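Westa Wool and Fleece Wash: Frequently Asked Questions

Last revised April 1, 2018

These answers cover the Westa concentrate in the 2 L bottle and the refill pouch. For the Flerby stain bar, see the separate care sheet.

What fibres is the concentrate suitable for?

Wool, wool blends, polyester fleece, acrylic and most nylon knits. It contains no bleach, no optical brightener and no fabric softener. Do not use it on leather, suede, fur or any article labelled "dry clean only". Silk will tolerate it at half dose, but we do not test on silk and make no claim for it.

How much do I use?

For a front loader, 13 mL per normal load. For a top loader with a full-depth fill, two capfuls to the inner line. For hand washing, 7 mL in a basin or laundry tub. The cap is marked inside with two lines, and the lower one is the hand-wash dose. Extra concentrate does not clean better. It stays in the pile and leaves it stiff.

Which drawer compartment does it go in?

The main wash compartment, usually marked II. If your machine has a flap for liquid detergent, put the flap down. Do not pour the concentrate into the softener compartment. It will be released in the final rinse and remain in the fabric.

What water temperature should I use?

Cold or 30 °C. Polyester fleece can be washed at 40 °C if the care label permits it. Wool should stay at 30 °C or lower, and the rinse should be at the same temperature as the wash. A sudden change in temperature, together with agitation, is the usual cause of felting.

Why has my fleece gone flat or matted?

Matting in polyester fleece has three common causes: heat in the dryer, softener residue, and abrasion against heavier items in the same load. Heat damage is permanent, as the fibre tips have partly melted and fused. Residue can be removed with a second wash at the normal dose followed by two plain rinses. Abrasion can be reduced by turning the garment inside out and washing it apart from denim, towels and anything with an open zip.

Long-pile fabrics hold more water and more detergent than short-pile ones. Select an extra rinse for them as a matter of course, and spin at a moderate speed. Shake the article out while it is damp so the pile stands up before it dries. 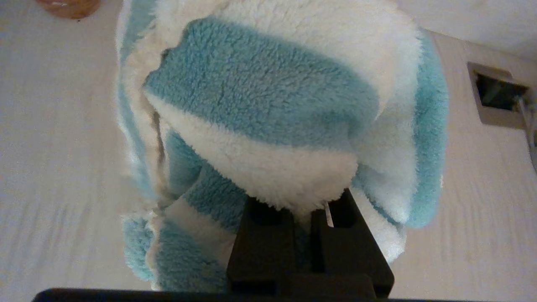

Grelleck wrote to ask whether the extra rinse was still needed in a soft-water area, having found that one rinse left no suds in the tub. Suds are a poor indicator with this product. It is low-foaming, and residue can be present when the water looks clear. In soft water the better course is to reduce the dose by a quarter and keep the extra rinse.

Can I wash light and dark colours together?

Not for the first two washes. After that, colours that have shown no bleeding can be combined. To check a new article, press a damp white cloth against an inside seam for one minute. Any colour on the cloth means the article should be washed alone. Multicoloured garments should not be left sitting in a wet pile, whatever the result of the test.

Can I tumble dry?

Follow the care label. Where drying is permitted, use the lowest heat setting and remove the article slightly damp. Wool should be dried flat on a rack or towel, out of direct sun.

Does the product remove pilling?

No. Pills are tangles of broken fibre and must be removed mechanically, with a fabric comb or shaver. Do not use a shaver on high-pile fleece.

Is it safe for septic tanks and greywater?

The surfactants are readily biodegradable, and the product contains no phosphates. It may be used with septic systems at the stated dose. Greywater may be applied to lawns and ornamental beds, but not to vegetables. Local rules differ, so check with your council before installing a diverter.

How many washes are in a bottle?

A little over 150 at the front-loader dose. The refill pouch holds 85 per cent of a bottle, so the bottle will not be full after refilling.

The liquid has gone cloudy. Is it spoiled?

Probably not. The concentrate turns cloudy when stored in a cold garage or laundry over winter. Bring it indoors, let it reach room temperature and turn the bottle end over end several times. If it remains cloudy or has separated into layers, do not use it.

Why was the Panicker scent discontinued?

The fragrance supplier changed the base oil in August, and the new version marked pale wool in our tests. The unscented and eucalyptus versions are unchanged.

How do I return a leaking bottle?

Keep the bottle upright in a plastic bag and contact the store where you bought it, with the batch code from the base. Please do not post leaking bottles to us.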